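Kundano Robotics Project
Handout for students: working with two arms in simulation
Issued Jan 12, 2026. Course lead: Glenys Hopkin. Practical work: Kwaku Kpodo.

1. Purpose of the unit

This unit introduces the control of two robot arms that share one table. Students work in pairs and complete all exercises in the simulator before any time is booked on the hardware in the Strickland laboratory. The work is assessed in May by a short demonstration and a written log.

Students who have not finished the single-arm unit should speak to Kwaku Kpodo before starting. The joint limits and the saving of poses are not taught again.

2. Preparation

Each pair should read the Skareneck notes on coordinate frames and agree who will write the motion plan for which arm. The plans are kept in separate files. A plan that moves both arms from one file will be returned unmarked.

The starting scene is loaded from the shared course folder. Do not alter the position of the table or of either base. Objects on the table may be moved, provided that the new positions are entered in the log.

3. Exercise A: approach and hold

One arm is brought down on to an object and keeps its position. The second arm waits to one side with its gripper open. The waiting arm must not cross the middle of the table until the first has reported that it is in position.

Common faults in last year's logs were:
Approach height set too low, so that the wrist met the object at an angle.
Gripper opened only after the arm had begun to move.
Both arms given the same finishing point. 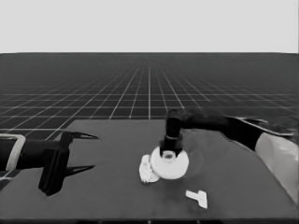

Why are the two plans kept in separate files?
Each arm must be able to stop safely without waiting for the other, and a shared file makes it hard to see which command caused a stop.

4. Exercise B: small parts

Small flat parts are harder to pick up than tall ones. Pairs should try at least two directions of approach for a flat piece and record the result of each, including failures. Each direction is to be attempted 10 times from the same starting pose. Marks are given for the quality of the record – a low success rate, properly explained, loses nothing.

5. Logs and submission

Logs are submitted through Fastwood under the pair's group name. Each entry should give the plan used, the starting pose and the outcome. Screenshots may be added where they help the reader. Requests for extra simulator time should be sent to Glenys Hopkin in writing, with both students' names on the request.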